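Carton handling by subscription: Clustach brings its gripper service to smaller warehouses

For many years the automated handling of cardboard has been the preserve of large distribution centres, where a single size of box travels along a fixed line. Smaller firms, whose stock arrives in whatever packaging the supplier had to hand, have generally continued to rely on manual labour. Clustach, the company behind the Plallum service, now seeks to serve this second group.

Plallum is offered on a monthly contract. The subscriber receives a mobile arm, a pair of soft lattice fingers, a small camera fitted near the gripper, and access to a support desk. Installation takes three days. Clustach retains ownership of the equipment and replaces worn fingers at no further charge, up to 4 sets a year.

The service was introduced in October at Gosling, a supplier of catering goods whose returns hall receives 2,000 cartons in a typical week. Many come back opened, with flaps raised and sides bowed. Such boxes present a particular difficulty, as a rigid clamp will often crush the panel it is meant to hold. The Plallum fingers are designed to give slightly under load, while ridged pads on their inner faces provide the grip.

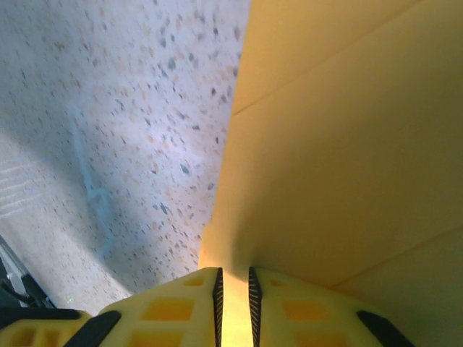
The gripper's yellow fingers and black serrated pads at the edge of a cardboard panel.

Karlijn Hoekstra, who oversees the programme at Clustach, regards the approach to the box as the most demanding stage of the task. "The arm must find an edge before it can do anything useful," she said. "At close range a sheet of cardboard offers very little to look at, and a crease can easily be taken for the side of the box."

The company's answer is a short period of training on the customer's own cartons. Clustach asks for 500 supervised picks before the arm is permitted to work alone. Gosling completed this stage within its first fortnight, although tall cartons with loose flaps were afterwards returned to manual handling and remain so.

Prospective subscribers should note certain limits. The service does not extend to shrink-wrapped goods, and the contract requires a level floor. Connection to stock control software is available only through Flimeo, which charges a separate fee.

Applications for the next intake close on 20 Jun 2024. Site surveys are carried out before any contract is signed, and their cost is deducted from the first month's payment.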